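Why Do We Coil Cables?

Have you ever pulled one charger out of a drawer and had four others come out with it, all knotted together like spaghetti? Me too! I'm Moushumi Munasinghe, and I used to think cables tied themselves up at night when I was asleep. The real answer is a bit more sensible, and it starts with wiggling.

A long, loose cable can bend in lots of places. Every time you shake the drawer or drag the box, the bends move around, and sooner or later one end slips through a loop. Now you have a knot! The longer the cable, the more chances it gets.

A coil is a cable wound round and round in circles. The ends are tucked close and the loops all lie the same way, so there isn't much left to wander off and get tangled. It takes up less room too. Imagine trying to put 50 feet of cable in a crate without coiling it - you'd be stuffing it in with both feet.

My friend Mahfuz Munshi packs orders at Gistholm, and he is very fussy about coils. Each one gets its own wrapping or label, and then it goes in a crate with others like it. If somebody needs a yellow one, they can go straight to the yellow ones. (He once spent a whole morning on a single knot, so I understand the fussiness.) 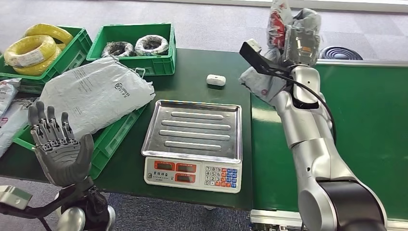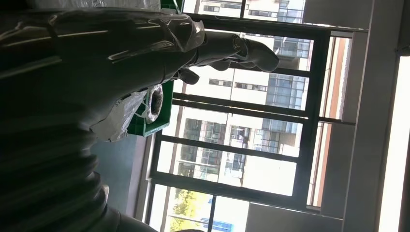 Coiled cable in both pictures. The yellow coils are in the first one, in the green crate on the left.

Want to try it yourself? Ask a grown-up for a cable that isn't plugged into anything. Hold one end in your hand and make a loop as big as a dinner plate. Lay the next loop on top of the first, and keep going until you run out of cable. Don't wrap it around your elbow! That puts little twists in it, and twisty cables are grumpy cables. If yours starts to curl the wrong way, roll it gently between your finger and thumb as you make each loop.

When you get to the end, fasten the coil with a soft tie or a strip of cloth. Not too tight, because the wires inside don't like being squashed. Then write a label saying what the cable is for. I skipped that part when I was 11, and I still have a box of mystery cables under my bed.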